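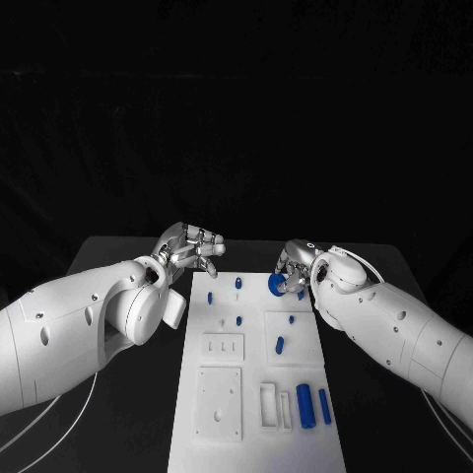 Why did the second batch of rye starter go flat overnight? The bench by the window dropped well below the temperature we had been holding, and the culture slowed down before it had built enough acid.

12th November

Started the new jar from the Jurčo flour, same proportions as before. The old jar smells fine – a bit like pear – but rises slowly. Daranee fed it twice yesterday and logged both feeds in the green book, so go by that and ignore my pencil notes on the lid.

Moved both jars to the cupboard over the pump. It holds steadier there. Checked after four hours: new jar up by a third, old jar hardly changed. After eight hours the new one had doubled and was starting to dome. Old one still sluggish, small bubbles at the glass only.

Zdeňka thinks the Temeck flour is milled too fine and takes up more water than we allow for. Could be. I will try the next feed stiffer and leave everything else alone.

Baked one test loaf from the new jar. Some 42 minutes, lid off for the last part. Crust good, crumb tight near the base. Probably shaped it too early. Oldřich took half of it home.

To do:
Ask Grellcombe about the coarse rye, the May sack is nearly gone.
Replace the probe on the small oven, it reads high.
Dry a spoonful of the old starter on paper before changing anything else.

Anežka has the pH strips. Need them back before the next feed.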